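Huvmont Medallion Bedspread, Blue

I've had the blue one on my own bed since June and I still like walking in and seeing it! It's plain blue toward the bottom, with one big scrollwork medallion in white and pale lavender – all curling leaves, flowers and loopy vines. Laundry day is when mine works hardest, with every folded pile in the house landing on it. 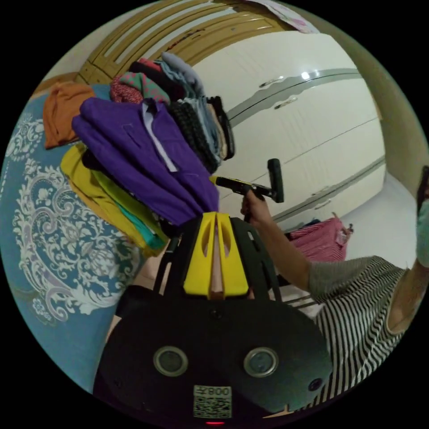 Care

Cold wash, low heat, out of the dryer while it's still warm. Mine has had 17 washes so far.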